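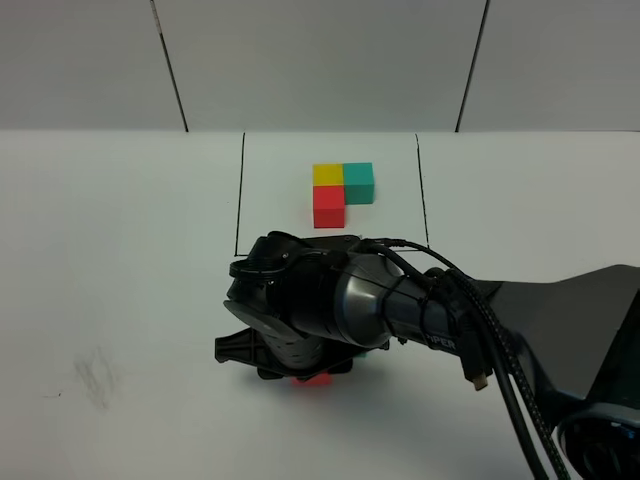
Figure 1. The arm at the work area with the yellow, teal and red foam cubes touching in an L shape.

Separating touching blocks before grasping: final project report
Robotics stream, Kollstead campus

Summary

Our project looked at what a robot arm should do when the object it wants is pressed up against its neighbours. We compared two ways of picking a foam cube out of a group of three. In the first, the arm goes straight for the grasp. In the second, it gives the group a short push and then looks again. Pushing first worked better for the L-shaped layout and made little difference when the cubes were already apart.

Background

Most of the picking exercises we did in first semester used single objects with clear space on every side. Once two cubes touch, the fingers have nowhere to go on that side. The earlier Brenberg project at our campus got around this by always picking the outermost object. That is fine for clearing a table but doesn't help if you need a certain colour. We wanted to be able to ask for any of the three.

Setup

The work area is a rectangle on a white tabletop, marked at the sides with thin black lines. We kept the background plain so the colour detection would have as little as possible to deal with. The cubes are yellow, teal and red foam. Foam has enough give that a slightly bad grasp can still hold, and we come back to this under Limits.

The software has three parts: a colour detector, a planner that chooses either a push or a grasp, and the controller supplied with the arm. The planner is a small program we wrote ourselves and named Conumine. It checks each side of the target cube for free space. If two opposite sides are free, it grasps. If not, it picks a push direction that should open a gap, moves the closed fingers 5 cm and takes a new picture.

Method

For each trial we placed the cubes by hand against a paper template, removed the template and asked for one colour. A trial counted as a success if the requested cube was lifted and held for 7 seconds without another cube coming up with it. The planner was allowed up to 11 actions in a trial before we called it a failure. We never saw it get close to that limit in the real trials, but it did happen in simulation.

Before using the arm we ran 1000 simulated layouts to tune how much free space the planner should ask for. The simulated cubes slid more easily than the real ones, so the push distance had to be set again on the table.

Results

Direct grasping did worst when the target was the corner cube of the L, which has a neighbour on two sides. The usual failure was a finger landing on top of the neighbour and the arm stopping on its force limit. With the push step, most of these trials ended in a clean lift. The cost was time, as every push means another picture and another plan.

The end cubes of the L were easier. Both methods could usually reach them by turning the gripper, and the planner often skipped the push.

One result we didn't expect was that long pushes were worse than short ones. A long push tended to move the whole group together and could carry a cube over the black line, where our detector ignores it.

Limits

We only tested cubes, and only three at a time. The foam probably made both methods look better than they would with hard blocks. We also used the same lighting throughout. A short test in March with the blinds open gave poor detection of the yellow cube, and we did not have time to fix it.

Further work

The next group could try the Iwasaki block set, which has hard pieces in mixed sizes. We would also suggest letting the planner choose the push distance instead of fixing it. Our code and trial sheets are in the shared course folder.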